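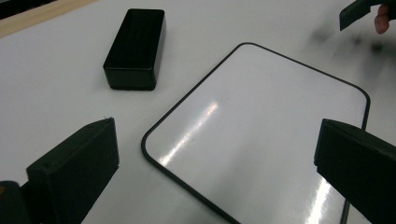 Dritcombe Technical Program
Robot Handling, Unit 4: Good practice for hand-held gripper recording
Handout for the February lab

Read this before your first session at the bench. The rules follow the Rikis lab code, section 39, with local changes for Dritcombe.

1. Setting up
Clear the table of everything that is not part of the task. For the board-and-eraser task that means one small whiteboard, one eraser and nothing else. Lay them down at an angle, and change the angle between runs. A model trained only on squared-up objects does badly on anything turned.

Glossy boards throw glare. A streak or two is fine. If glare hides the edge you plan to grip, turn the board or dim the nearest lamp.

2. Grippers and hands
Check both fingers for play before you start. Open and close fully three times. With two grippers on one table, agree who moves first and say it out loud. Keep your fingers behind the jaw line — a closing jaw will pinch.

Hands in view are allowed at the margins. A run where a bare hand moves an object is marked void.

3. Runs
Start with the jaws open and clear of the object. Move at the speed you would use to pass someone a cup. Stop for one second at the end. If you drop something, finish the run and mark it as a drop. Do not delete it. Dropped runs are kept in their own folder, and we use them in Unit 6.

Each pair needs 300 usable runs by the end of the unit. Last term's group turned in 401 and had to void a good part of them, mostly for missing log entries.

4. Logging
Use the Kanagaratnam sheet. Fill in task, gripper number, operator and result after every run, not at the end of the session.

Return grippers to room 1108 with the jaws closed.

Reading for next time: Zarkutgate bench guide, the chapter on shared workspaces.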